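Search files, issues, people
Driltetti / README
Updated in December by Suqin Duan
3 shares 2 comments

Driltetti: repair notes for building exteriors and walkways

Driltetti is a table of short written repair notes. Each note was typed or handwritten by someone who looked after a building and wanted a crack, a leak, a stuck door or a lifted slab dealt with. The notes come from the paper and computer files of Gandeo, a property maintenance firm that closed its office in the Pondine district and passed its records on to be kept.

The table has 3896 notes. Each one has been read by a person, typed out if it was on paper, stripped of private details, and given a category. There are no costs in the table and no customer names.

The data is meant for people who study how repair work gets described in everyday language, and for people who build search tools for maintenance records. It has also been used to teach new office staff how to sort incoming requests.

What a note looks like

A typical note is one to several sentences. A few are a single word ("gutters"). Spelling, abbreviations and capital letters have been left as written. Examples, copied from the table:

"Water coming in over back door when wind is from the river side. Sealant gone along top."

"Ribbed wall north side, white staining again between ribs, was washed last yr"

"roll door wont go all the way down, stops at knee ht"

"Slab up at joint by the loading bay. Someone will trip. Paint it or grind it."

"See previous."

Notes like the last one are kept. They are marked with the value "reference" in the category column, and where the earlier note could be found its number is given in the linked_note column.

Columns

note_id: a number. The numbers do not run in order of time.
text: the note as written, after private details were removed.
source: "paper" or "computer".
element: the part of the property the note is about (wall, roof, door, window, gutter, walkway, other).
category: the kind of problem (water, cracking, staining, movement, hardware, paint, reference, unclear).
urgency: the word the writer used, if there was one. Blank in most rows.
season: the season the note was written, where known.
linked_note: the note_id of an earlier note, where known.
reader_comment: anything the reader wanted to add. Mostly blank.

A blank cell means the information was missing or could not be read. It does not mean "no".

How the element column was filled in

Gandeo's staff used a lot of different words for the same part of a building. A wall might be "face", "elevation", "side", "panel" or just "conc." The readers chose the element from the note as a whole and did not go by single words. A note about sealant between two wall panels is filed under wall. A note about sealant around a door is filed under door, even if the writer called it wall sealant.
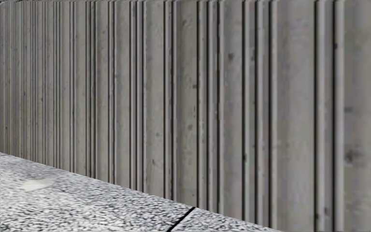

Staining was the hardest category to apply evenly. Some writers reported white deposits, green growth and rust marks all as "dirt". When the note gave any hint of the cause, the readers put it under staining. When the note said only "dirty" or "needs cleaning", it went under unclear. Earlier versions of the table put both under staining, so counts taken from an older copy will not match this one.

Water and staining often turn up in the same note. Only one category is allowed per row, and water wins. If you need both, search the text column for words such as stain, streak, mark, white, green and rust.

Cracking covers anything the writer called a crack, split, chip or spall. Movement covers parts that have shifted in relation to each other: a lifted slab, a leaning post, a gap that has opened up. A crack with one side higher than the other is filed under movement.

How private details were removed

Names, phone numbers, door codes and street numbers were replaced with a word in square brackets, such as [name] or [code]. Business names were replaced with [business]. Directions like "behind the bakery" were left in if there was no way to tell which bakery. Alarm and lock instructions were removed in full, and those rows end with [removed].

If you come across a detail that should have been taken out, please open an issue that gives the note_id only. Do not paste the text into the issue.

Reading and checking

Suqin Duan read every note and made the first choice of element and category. A second reader then went through a part of the table without seeing those choices. Where they disagreed, they talked it over and the agreed value was kept. The disagreements are listed in disagreements.csv with both original values.

Most of the disagreements were between hardware and movement for doors. A door that will not close may have a broken roller or may sit in an opening that has shifted, and the writer often did not know which. The rule now is to use hardware unless the note mentions the opening, the frame, the floor or the wall.

Handwriting was a problem in the paper files. Words that could not be made out are shown as [?]. A word followed by [?] is a guess. Please do not treat guesses as evidence for unusual spellings.

Files

notes.csv: the main table.
disagreements.csv: rows where the readers differed.
abbreviations.txt: short forms used by Gandeo staff, with the full word where known.
changes.txt: what changed from one version to the next.

All the files are plain text in UTF-8. The CSV files use commas, with double quotes around the text column. Some notes contain line breaks inside the quotes, so a tool that reads one line at a time will split them in the wrong place.

Loading the table

1. Download the files and keep them in one folder. The disagreements file refers to the main table by note_id and is not much use alone.

2. Open notes.csv in a spreadsheet program or load it with whatever you normally use. If you use Kaushik, the small loader we wrote for our own work, run "kaushik load notes.csv" from the folder. It handles the line breaks and checks that every linked_note points to a row that exists.

3. Set note_id to be read as text. Spreadsheet programs drop the leading zeros otherwise, and the links then fail.

4. Filter out the category "reference" if you are counting problems. Those rows repeat an earlier note and will push the counts up.

5. Read a page or so of abbreviations.txt before searching. "Wkwy", "s/walk", "pavt" and "path" all mean a walkway, and "RSD" and "roller" both mean a roll-up door.
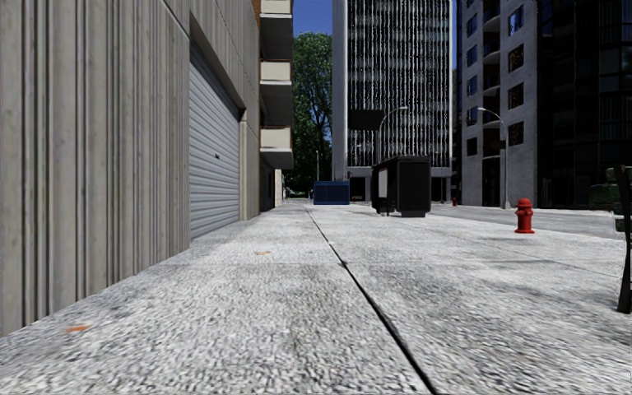 Known gaps

The notes come from one firm. The buildings it looked after were mostly warehouses, small offices and shops, with very few homes. Words that are common in house repair, such as siding and porch, hardly appear.

Winter is thin. Gandeo kept its winter notes in a separate binder, and only part of it reached us. Do not use the season column to argue that fewer things go wrong in cold weather.

Walkway notes tend to be about trip hazards. Surface wear, color and drainage are mentioned less often, probably because they drew fewer complaints. The table shows what people wrote down, and a walkway with no note may still have been in poor shape.

The urgency column should be used with care. One writer marked nearly everything "urgent" and another never used the word. Writers are not identified in the table, so this cannot be corrected for.

There is no record of which repairs were carried out. Some notes mention earlier work ("patched this before"), but completed job sheets were not part of what Gandeo passed on.

Uses we advise against

Please don't use the table to judge the condition of any real property, or to train a tool that decides on its own which repairs can wait. The notes are brief and many leave out the thing an inspector would want to know. They should not be used to estimate costs either.

License and credit

The files may be used, changed and shared, including for paid work, as long as the source is named. Please credit "Driltetti repair notes, edited by Suqin Duan" and say which version you used. The version name is on the first line of changes.txt.

Planned changes

The next version will split "other" in the element column. It has become a mixed bag of fences, signs, lights, bollards and drains, and drains at least should have their own value. The old values will be kept in a second column so that earlier work can be repeated.

We also hope to add more of the winter binder. About 5 pages are stuck together and will have to be separated before they can be read.

2 comments
Log in to comment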